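Saturday, 10/6/18

So I finally did it. I joined a choir. Me, the person who mouthed the words to Happy Birthday until I was thirty-four.

I'd been circling the idea since June, when my neighbor dragged me to a concert at the old chapel in Caltby. I went for the free cookies and came home with a lump in my throat and a flyer in my purse. The flyer then lived on my fridge all summer, under the pizza coupon, and every time I got the milk out I'd think, well, maybe in the fall. And then it was the fall!

The choir is called the Noltley Singers, although we don't meet in Noltley (don't ask me, something to do with a hall that got sold before I ever moved here). We meet in the basement of the library in Skerkley, and there are 60 of us on paper. The dues are three dollars a week and you pay into a coffee can. No audition. I asked twice about the no audition part, and then I emailed to ask again.

The dress code is black on the bottom, black on top, no shiny stuff. I own a lot of black already, it turned up all over the house once I started looking, and most of it needed a wash.

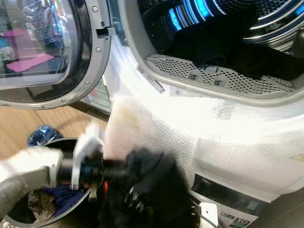

Choir wardrobe, such as it is.

Anyway, the first rehearsal. I got there so early that I sat in my car and listened to the whole end of a ballgame I didn't care about. When I went in, a lady with a clipboard asked me what I sang and I said "oh, you know, a bit of everything," and she wrote down ALTO and pointed me to a chair. I have been an alto ever since. I think that's how it happens for most people.

Our director is Benoît Deschamps, and he is very tall and very patient and he conducts with a pencil. He had us start by humming one note, all of us together, for what felt like a week. I was so scared of being the wrong one that I was barely letting any air out. Then the woman next to me leaned over and whispered, "Louder, hon, I'm following you," and I nearly fell off the chair. Following ME!

I can't read music, by the way. I mean I know it goes up when the dots go up. The altos have a sort of system where you mark your line in yellow highlighter and then put a big X anywhere you're likely to come in early. My copy has a lot of X's. There's one page in the second piece where the altos sing the same note for eleven bars and I love that page more than I can say. Then the sopranos do something gorgeous and I forget to turn over.

What I wasn't ready for was how tired I'd be! I slept like a rock after that first night. Apparently I've been breathing with just the top inch of my lungs for my entire life. My ribs hurt. I have been doing the breathing exercises in the car, in on four and out on eight, and I got a very strange look from a man in a pickup at the light by Gilchrist Hardware.

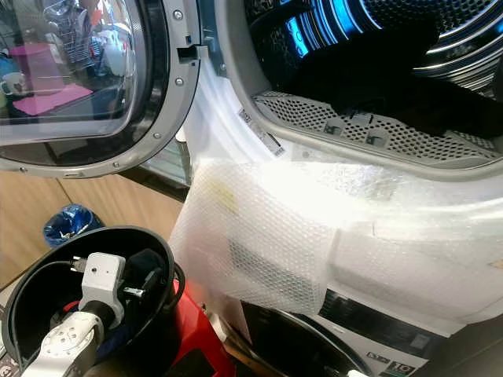
I've been practicing at home too, mostly in the kitchen, mostly while something is running so that the folks next door don't get the full benefit. My husband says he can hear a difference. He didn't say what kind of difference and I've decided not to press him on it. The dog leaves the room for the high part and comes back for the low part, so I guess he's an alto person.

The winter concert is back at the chapel in Caltby, which seats 300, and last year they had people standing along the walls. I try not to think about that number. I did ask whether new people could maybe sit this one out and just help with the coats, and I was told very kindly that everyone sings. There's also a bake table and I've signed up for lemon bars, because if I come in early on page nine I'd like to have something going for me.

Oh, and we need folders. Plain black ones, the stiff kind that stay open by themselves. I went to two stores and could only find navy, so if any of you local people have spotted the right ones, please leave me a comment. The clipboard lady can spot navy from across the room.

Next rehearsal is Tuesday. We're starting the one in Latin. I looked up how to say most of it and then Benoît said we'd been given the wrong version, so I'm back to la la la for now.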